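Speaker notes – "The Book I Gave Away Most Often"
Reading evening, Stustholm library, Jan 4, 2020

Start slowly. Say good evening, wait for the chairs.

I want to talk tonight about one novel, The Salt Year by Gebru. I read it first in translation, then in the original, and then I gave my copy away. I bought it again and gave it away again. At home we have now no copy at all, so I borrowed the one I am holding from this library. (Show the cover.)

The story is simple. A woman of 52 comes back to the town of Plandau to sell the house of her mother. She plans to stay for nine days. She stays until the next January. In all this time she has only one real quarrel with her sister, and it takes place in the kitchen, over a list of furniture.

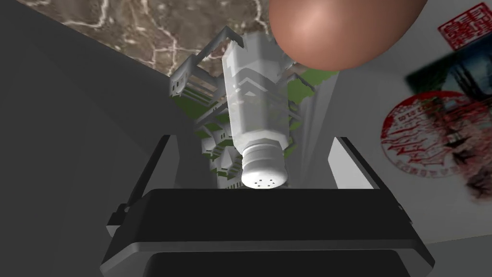
Read page 14, from "She had kept the keys" to the end of the paragraph. Not faster than at home!

I like in this passage that the sister is not made stupid or greedy. When I was younger I read family novels to find out who was guilty. Gebru does not let me do it. Each time I take the side of one sister, the other one says something fair, and I must begin again.

A few words about the length. The book has 879 pages in the Roletti edition. Please do not be afraid of it. The chapters are short, and the middle part, with the letters, can be read in one weekend. I admit that I skipped the chapter on the harbor court the first time. The second time I read it properly and found it still too long.
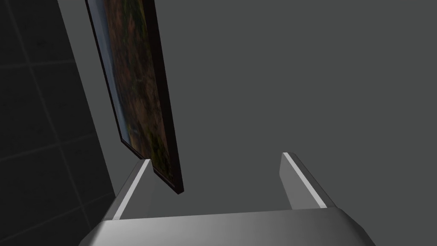 A reader in our group objected here that the letters are the weak part, because both sisters write in the same voice and one must look at the signature to know whose letter it is. I thought about this for almost a week. I believe now that it is true for the early letters. In the later ones the older sister stops asking questions, and from then on I could tell them apart without the names.

Pause. Ask who has read it. If many hands go up, leave out the next part and go to the ending.

For those who have not read it: the book was first printed in 2000, and the town in it has no mobile phones, so people still go to each other's doors. A great deal happens on doorsteps. Mention the scene with the umbrella, but do not tell who opens.

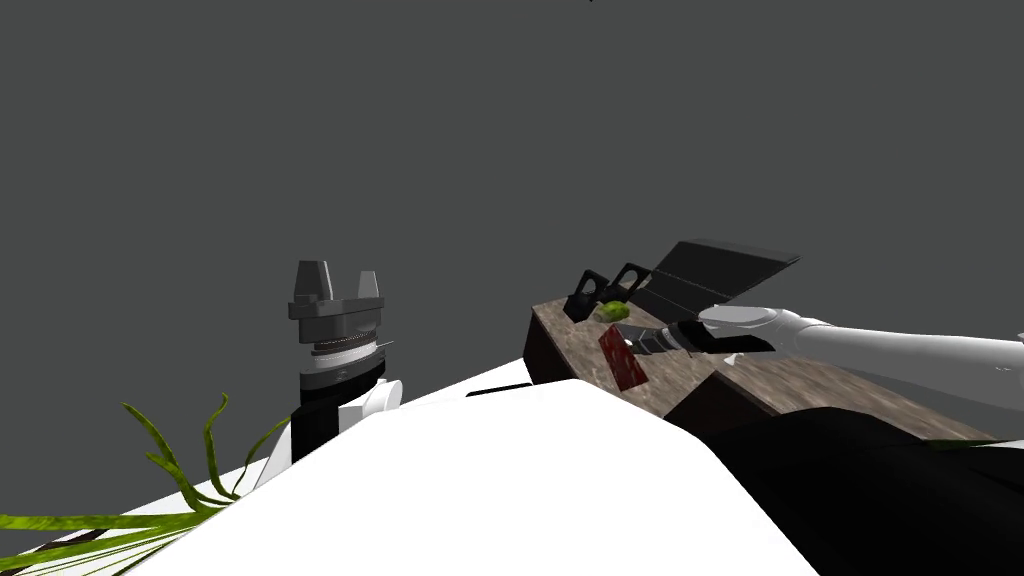 The ending

Warn people before this part – some will want to cover their ears.

The house is not sold. Some readers find this too comfortable. I found it sad, as the two sisters keep the house and neither wants to sleep in it. Read the last half page, from "In the morning the stove" on. Then close the book and say nothing for a moment.

Questions. Repeat each one loudly for the back row. Give the library its copy back before leaving.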